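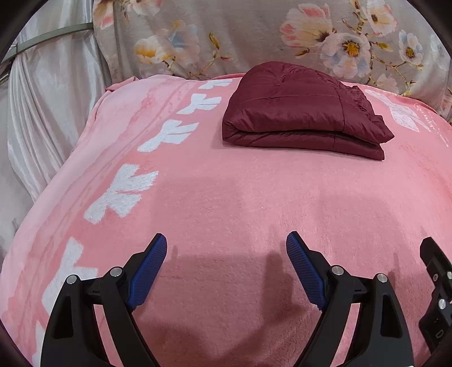

Maroon quilted item, folded, on a pink blanket.

FIN 210 Introduction to Share Markets
Week 4 notes: dividends, payout and what a cut tells you
Lecturer: Thandeka Kekana. Tutorials: Fiifi Agyeman

Read chapter 6 before the tutorial. The worked figures use three made-to-measure companies, Griltilton, Grultska and Ernent, and they come back in the week 5 problem set, so keep your workings.

1. Where a dividend comes from

A company that makes a profit can pay it out to shareholders or keep it in the business. The part paid out is the dividend. The part kept is retained earnings. The board decides the split, usually twice a year for the companies in this unit. There is no legal duty to pay a dividend on ordinary shares just because there was one last year.

Profit and cash are different things. Profit includes sales that customers haven't paid for yet and takes off depreciation, which involves no cash going out in the current year. A dividend is paid in cash. A company can report a profit and still have to borrow to pay its dividend. Look at the cash flow statement as well as the income statement.

2. The dates

Declaration date: the board announces the amount.
Ex-dividend date: anyone buying from this day on does not get the dividend.
Record date: the company checks its register to see who is owed.
Payment date: the money arrives.

Students mix up the second and third every year. If you buy the day before the ex-dividend date you get the dividend, even though your name may not be on the register until the trade settles. If you buy on the ex-dividend date, the seller keeps it.

All else equal, the share price should fall on the ex-dividend date by an amount close to the dividend. In practice other news moves the price on the same day and the fall is hard to pick out.

3. Payout ratio and cover

Payout ratio = dividends per share divided by earnings per share
Dividend cover = earnings per share divided by dividends per share

They are the same information turned upside down. Use whichever the question asks for.

Griltilton earned 100 cents a share and paid 47 cents. Payout ratio is 47 per cent. Cover is 100 / 47 = 2.13 times. Earnings could fall by a little more than half before the dividend was larger than the profit.

Grultska earned 50 cents a share and paid 47 cents. Payout ratio is 94 per cent and cover is 1.06 times. A shareholder receives the same 47 cents from either company, but a fairly small drop in earnings at Grultska leaves the dividend uncovered.

There isn't one correct payout ratio. Utilities with steady income tend to run high. Mining companies, whose income follows commodity prices, often set the dividend as a share of profit and let it go up and down. A young company may pay nothing for years.

4. Yield

Dividend yield = annual dividend per share divided by current share price

The price is on the bottom, so yield rises when the price falls. Suppose Grultska trades at $9.40. The yield is 0.47 / 9.40 = 5 per cent. The price drops to $4.70 and the last dividend hasn't changed. The yield is now 10 per cent.

The company is not paying any more than it was. The published figure uses the past dividend, and the buyers and sellers who halved the price may well expect the next one to be smaller. When you see a yield far above those of similar companies, check cover first, then debt, then whether the last payment included a one-off special dividend.

Data services differ on this. Some use the last 12 months of payments and some use a forecast. State which one you have used in any assignment.

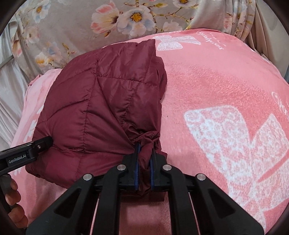 The maroon quilted garment on the same pink blanket, held by a bunch of its fabric.

5. Cutting the dividend

Boards don't like to cut. Managers generally behave as though holders care more about a reduction than about an increase of the same size, so they raise dividends slowly and only when they think the new level can be kept up. Economists call this dividend smoothing.

It follows that a cut is read as news. Holders assume the board has seen something in the forecasts that it can't wait out. The price often falls on the announcement, but not always. If the cut was widely expected the price may barely move, and it can rise if holders were worried that the company would sell new shares to raise cash.

Ernent has 2,000 shares on issue (a small number, to keep the arithmetic short) and $2,821 of cash available after interest and necessary spending. It has been paying $1.50 a share.

Cost of the dividend: 2,000 x $1.50 = $3,000
Shortfall: $3,000 - $2,821 = $179

Ernent's board can borrow the $179, sell an asset, issue shares or cut. The largest dividend it can pay from available cash is $2,821 / 2,000 = $1.41 a share, rounded down to the cent. Borrowing $179 once is unlikely to trouble a lender. Borrowing it every year while cash flow shrinks is a different matter, and the interest makes next year's shortfall bigger.

For the tutorial, work out what happens if Ernent's available cash falls by 10 per cent next year and the dividend stays at $1.50. Ignore interest the first time through, then put it in at 6 per cent on the full amount borrowed in the first year.

6. Buybacks

A company can also return cash by buying its own shares. There are then fewer shares, and each remaining share has a claim on a larger portion of the profit. Boards can stop a buyback with less fuss than a dividend cut causes. Tax treatment differs between countries and between types of holder. Tax is not examined in this unit.

Earnings per share can go up after a buyback when total profit hasn't. Check total profit before you call it growth.

7. Reading and tutorial work

Chapter 6, all sections except the appendix.
The Dramani case in the course reader. Prepare answers to the first two questions only. Fiifi will do the third on the board.
Bring a calculator. Phones are not allowed in the mid-term test in April, so get used to working without one.

Correction to the week 3 notes: in the section on preference shares, "cumulative" and "non-cumulative" were swapped in the second paragraph. Unpaid dividends on cumulative preference shares carry forward and must be paid before ordinary holders receive anything.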